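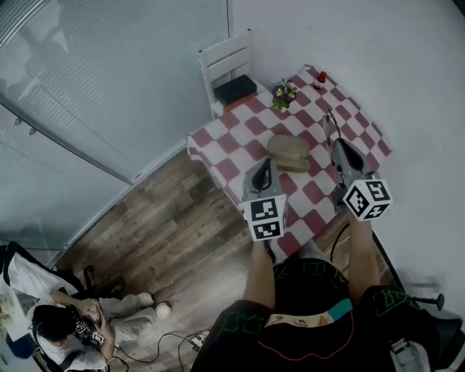

Buying prints and editions without a big budget
Speaker notes, Kimano evening program, November

Start on time even if people are still at the bar. Doors close at 7:30. Thank Areti Tzanetos for the room and for lending the three framed works. Say that the works are on loan and that they are not for sale tonight, because last year people asked me the price during the whole second half.

Opening

Good evening. My name is Thodoris Vrettos. I have bought prints for a long time, first for myself and later for other people, and I have made most of the mistakes I will speak about. English is my third language, so please raise your hand if a word is not clear. I will not be offended.

I want to talk about editions. By this I mean works that an artist makes in more than one copy: etchings, lithographs, screenprints, woodcuts, and also photographs. Most of us in this room will never buy a large painting by a well-known painter. But many of us can buy a print by the same hand, if we are patient and we read the small writing.

(Wait here. Let latecomers sit down.)

What the numbers mean

Show the first loan work, the gray etching. In the lower left margin it has a fraction in pencil, 31/70. The second number is the size of the edition, so seventy numbered impressions. The first number is the number given to this sheet. Many buyers think that a low first number is better. For old drypoints there is some truth in this. The burr on the plate wears down quickly, and the early impressions are richer. But for a modern screenprint it means almost nothing, as the sheets are often numbered after they have all been dried and stacked. Number one can be the last sheet that was pulled.

So do not pay extra for a low number. I did this once. I paid a good deal more for 2 than the same gallery wanted for 44, and when I sold it the auction house did not even mention it in the note.

Then there are the proofs. Explain slowly:

A.P. is artist's proof. In French it is E.A., épreuve d'artiste. These are outside the numbered edition and were kept by the artist. Ask how many exist. A common custom is ten percent of the edition, but it is only a custom.

P.P. is printer's proof, given to the workshop.

H.C. is hors commerce, "not for trade." You will find plenty of them in trade.

B.A.T. is bon à tirer, the sheet that the artist approved and the printer had to match. Usually there is only one. I would pay more for this one.

The point for the audience: an edition of seventy may be eighty-nine sheets when you add all the proofs. This is not a fraud. But you should know it before you decide that something is rare.

Signatures

Second loan work, the blue lithograph. It is signed in the stone, which means the signature was drawn as part of the image and printed together with it. There is no pencil signature under it. Catalogs write "signed in the plate" or "signed in the stone," and a tired person reads only the first word. I ask you to read to the end of the line. For the same image, the difference in price between signed in pencil and signed in the stone can be very large.

Also say: a pencil signature is easy to add. On a cheap reproduction it takes four seconds. Look at the paper first, then the printing, and the signature last.

(Pass the magnifier around. Ask people to hold the loupe and not the frame.)

Under the loupe a photographic offset print usually shows a regular pattern of small dots. A lithograph drawn by hand has an irregular grain, like crayon on rough paper. An etching has a plate mark, a small step pressed into the paper that you can sometimes feel with a clean finger on the back. Sometimes the plate mark is faked too, with a blank plate. So one sign alone is not proof.

Condition, the part where I become boring

I would like to spend ten minutes here, even if Areti tells me it is too long.

Margins. Many prints were trimmed to fit a frame. If the catalog gives only the image size and does not give the sheet size, write to them and ask.

Mat burn. This is the brown line where an acidic window mat touched the paper. A paper conservator can reduce it, but the treatment can cost more than the print.

Fading. Screenprints from the sixties and seventies often hung in the sun. Ask for a photograph with the frame removed, and compare the color at the edge under the mat with the color in the middle.

Glued down. "Laid down" means the sheet is attached with adhesive to a board. I do not buy laid down prints anymore. Some of my friends do, with a big discount, and they are happy.

Foxing – small brown spots. I live with a little of it. In the white areas of a portrait I cannot.

Story of the Pledetora portfolio

Keep this short. It is the story people remember, so put the lesson in it.

Eight years ago a portfolio from the Pledetora workshop came up in a small country sale. Twelve woodcuts, with the title page and the original box. The estimate was low and there was one photograph, of the box. I called and asked for the condition of each sheet. The man on the telephone was kind, but he said he had no time to open it. I did not bid. A dealer I know bought it for 253 plus the buyer's premium. Eleven sheets were perfect and one had a tear, and she sold them one by one over two years and did well.

What is my lesson? Many people in your place would say that I should have been braver. I still think I was right not to bid on a closed box. But I should have taken the train and opened it myself. It was two hours.

Third loan work: the small woodcut with the black border is sheet seven from this portfolio. I bought it later, from the dealer, and then I sold it to the Tzanetos family. So now you know who lost money.

Where to look

Small auction houses, in the general sales. The print sales are where the other print people are.

Directly from workshops. Stededetti keeps a drawer list of older editions that did not sell out, and they send it if you ask politely. The prices are often the original ones.

Degree shows. Buy because you like it. I have a wall of these and I do not know what any of them are worth.

Online sales: only when you have the sheet size, a photograph of the back, and a return policy in writing.

Costs people forget

Buyer's premium, and the tax on the premium. Shipping, which for a framed work with glass can be shocking. I ask the house to unframe it and send it flat between boards. Framing again, with acid-free materials and UV glass. For a cheap print the frame may cost double the print. I say to new buyers: decide your full amount, take away the frame, take away the premium, and what stays is your bid. Write it on paper before the sale starts. In the room one is a different person.

If there is time: artist's resale right. It depends on the country and the price level, so tell them to check the sale conditions and do not go into detail. I got the thresholds wrong in the spring and a lawyer corrected me from the back row.

Questions I expect

Are prints a good investment? I answer that some have been, most of mine were not, and I have had them on the wall all this time.

Is a digital print a real print? If the artist planned it as an edition, limited it and signed it, then I treat it as one. Ask about the ink and the paper.

Should I insure? Yes, from the moment it would hurt you to lose it. Keep the invoice and take photographs of front and back.

What about certificates? A certificate is as good as the person who signed it. An old invoice from the publisher is better for me.

Closing

Invite people to come to the table and look at the three works with the loupe, four at a time, no drinks near the table. The handout has the abbreviations on one side and the condition words on the other side. Remind them that the February talk is about frames and glass, with Areti, and that places must be reserved at the desk.

Collect the magnifiers before leaving. Two were missing last time.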